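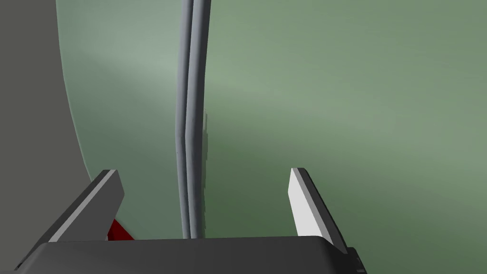 4. What people in Dirkside told me about the land

I spent a whole dry season in Dirkside, and I went in with the wrong question. I wanted to know how much money families had been paid when the Moodley sugar estate took over the grazing land. Most people were happy to answer, and then they'd steer me straight back to the thing they cared about, the river path. The estate fence runs across it, so the walk to the water point at Utano now goes the long way round, 8 kilometers there and back. The payment was spent years ago (school fees, roofing, a funeral or two) and the walk is still every day.

The district land register lists 2306 hectares as transferred to the estate. I copied that number into my notebook on a Monday morning and felt very pleased with myself. Then I sat with a group of older women who explained that a good part of those hectares had never belonged to one family in the first place. It was used by whoever needed it: thatching grass in one month, goats in another, wild spinach after the rains. None of that shows up in the register, and none of it was paid for. I should have asked about it much sooner!

Work on the estate is the other half of the story. The lease promised 90 permanent jobs for local households. I can't say how many were ever filled, as the estate office didn't answer my letters, but the people I interviewed nearly all described seasonal contracts, cutting cane until September and then nothing. A few men had moved to Dumport to look for work at the harbor and sent money home when they could. Their wives ran the farms that were left, on smaller plots, with less manure because there were fewer cattle. I heard some version of this in almost every yard I visited. 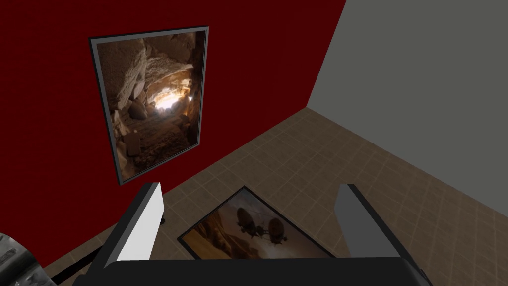

Figure 2. Corner of a simulated room with a tiled floor and a framed picture on the red wall.

I don't want to make it sound as if everybody was against the estate. Younger people liked the new road, and so did I when the old one washed out. One shopkeeper told me her sales doubled in cutting season and that she'd be sorry to see the company go. Even she wanted the river path opened again, though, and she said so twice before I'd put my pen down.

What I take from these interviews is fairly modest. Compensation in Dirkside was worked out per field and per owner, while much of what people lost was shared and seasonal. A payment formula built on title deeds was bound to miss it. Whether the customary court at Utano can do better is a question I come back to in Section 5, where I go through the grazing cases it has heard and the way it handled the claims of women who had no land in their own name.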